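Pre-handover checklist, Unit 7, Bumuscombe
Inspector's copy with comments

Hot water
Claimed by Ghumman Plumbing: new tempering valve, tested. Found: no test tag, no paperwork. Marked INCOMPLETE. I've been told the tag is "on its way" at every Ghumman job I have inspected.

Smoke alarms
Claimed: interconnected. Pressed one, two others sounded. That makes 3 of 3. PASS, to my surprise.

Switchboard
Circuit labels in pencil. One reads "misc". Ask the electrician what misc is. FAIL until relabelled.

Internal doors
Schedule says all hung, latched and adjusted. A schedule will say anything. Open and close each one by hand, check the gap at the head, and look for safety glazing marks on any glass. 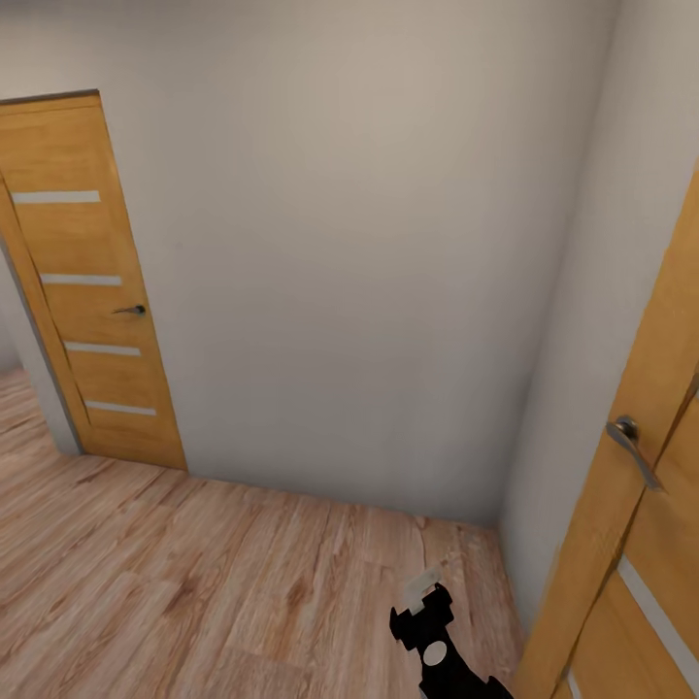 Item 4. Hallway corner, timber door with frosted inserts, closed.

Glazing certificate not supplied. "The supplier always uses the right glass" is not a certificate. HOLD.

Bathroom
Falls to waste: poured a bucket, water sat in the corner by the shower. Pemach Tiling says it will drain "once the grout settles". Grout doesn't settle. FAIL.

Balcony rail
Minimum height on the approved drawings is 1 m. Tape not accepted from site staff; used my own. PASS. Fixings are stainless according to the invoice, and a magnet test is booked for next visit.

Garage
Check the door to the side wall for self-closing and seals. Check the light works from both switches. Vehicles should be out before inspection.
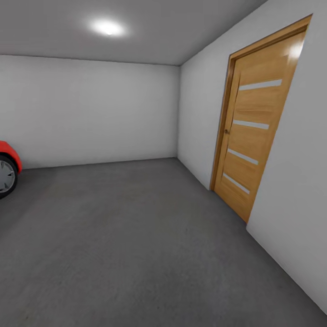

Item 7. Garage, ceiling light on, red car at left.

Door closer: not tested this visit. Leave OPEN, whatever the builder's sheet says.

Paperwork
Skerirness Homes sent a folder of 34 pages. Most are brochures. The waterproofing certificate is for a different unit.

Reinspection
Fee is $700, payable before the visit. Items marked FAIL or HOLD need documents in hand on the day. Phone photos of documents won't be accepted.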